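Relatório de progresso: preparação dos quartos e da roupa de cama, Residência Piltville

Destinatário: Fundo Allari
Entidade executora: Associação Enton
Data: 23 de novembro

1. Ponto de situação

O apoio aprovado em março destinava-se a renovar a roupa de cama da residência, arrumar a rouparia do rés do chão e estabelecer uma rotina única de preparação dos quartos entre estadias. As duas primeiras partes estão concluídas. A terceira está em uso nos dois pisos, com diferenças que se explicam mais adiante.

Foram compradas 600 peças, entre lençóis, fronhas e toalhas, ao fornecedor Kurian. A encomenda chegou em duas entregas. Na segunda vinham 50 fronhas com a medida errada, trocadas sem custo. As toalhas escuras foram escolhidas por pedido da lavandaria, que tinha dificuldade em recuperar as brancas.

As mantas e os edredões não estavam incluídos no orçamento. Continuam a usar-se os que a casa já tinha, quase todos de doações antigas, e por isso não há dois quartos com o mesmo conjunto. Foram separados os que ainda estão em condições e os restantes seguiram para panos de limpeza.

2. Rouparia

As prateleiras foram esvaziadas, lavadas e etiquetadas por tipo de peça. Os lençóis de casal ficam à altura da mão, os de solteiro em baixo e as mantas em cima. As fronhas estão em caixas, separadas por comprimento, porque as almofadas compridas de rolo levam uma fronha própria e eram sempre as últimas a aparecer. A porta continua a prender na humidade e terá de ser aplainada.

3. Preparação dos quartos

A rotina começa pela cama. O lençol de baixo é estendido e entalado primeiro do lado da cabeceira, depois aos pés. A almofada de rolo fica encostada à cabeceira. A manta e o edredão não se estendem: ficam dobrados em cima da cama, junto à cabeceira, para que cada pessoa use o que precisar. A toalha fica dobrada sobre o lençol, ao alcance de quem entra.

Nos quartos de casal usa-se o lençol de xadrez vermelho e branco quando os lisos estão na lavandaria. É um tecido que enruga ao meio e aos pés, e a equipa gasta algum tempo a alisá-lo depois de pousar o resto. 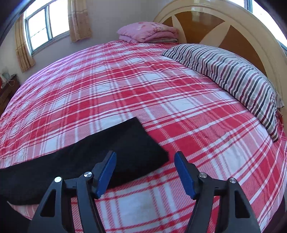 A equipa do piso de cima pediu que a toalha passasse para a cadeira, com o argumento de que em cima da cama obriga a alisar o lençol duas vezes e de que os residentes mais velhos a deixam cair ao sentar-se. O pedido foi apresentado na reunião mensal e ficou aceite para os quartos que têm cadeira. Nos outros mantém-se a toalha na cama.

Também se discutiu se o edredão devia ficar aos pés. A experiência foi feita durante duas semanas no piso de baixo e abandonada, por cair para o chão com facilidade. Voltou a ficar do lado da cabeceira.

As cabeceiras de madeira passaram a ser limpas só com pano seco. O produto que se usava deixava marcas na superfície envernizada, sobretudo nas que têm peças recortadas, onde o líquido se acumulava nos cantos. Falta decidir o que fazer com duas que têm o verniz levantado.

4. Despesa

Até à data foram gastos 2.579 euros, incluindo a roupa, as caixas, as etiquetas e o transporte da primeira entrega. Restam 500 euros da verba aprovada. Propõe-se aplicá-los em resguardos de colchão, que não constavam do pedido inicial e fazem falta em metade dos quartos. Solicita-se resposta do Fundo antes da encomenda, por se tratar de uma mudança de rubrica. As faturas seguem em anexo separado.

5. Dificuldades

A máquina de secar avariou durante a primeira fase e a roupa grossa teve de ser estendida no pátio. Isto atrasou a troca nos quartos de casal. A máquina está reparada, mas demora mais nas mantas do que antes.

As fronhas às riscas desbotam a ritmos diferentes e os pares deixaram de condizer. Não afeta o uso. Fica registado para a próxima compra, em que se dará preferência a tecido liso.

6. Próximos passos

Encomendar os resguardos, se a mudança for autorizada. Aplainar a porta da rouparia. Afixar no interior do armário de cada piso uma folha com a ordem de preparação da cama, já com a alteração relativa à toalha. Rever as mantas de inverno e pedir doações para as que faltam.

Partilhas: 6 | Comentários: 3

Comentários

Leitor 1
A medida das almofadas de rolo podia vir na folha do armário. Já peguei na fronha errada mais do que uma vez.

Leitor 2
Os resguardos deviam ter vindo antes das toalhas. De resto, a rouparia está muito melhor.

Leitor 3
Ainda aceitam mantas de casal? Tenho duas lavadas, posso deixar na portaria.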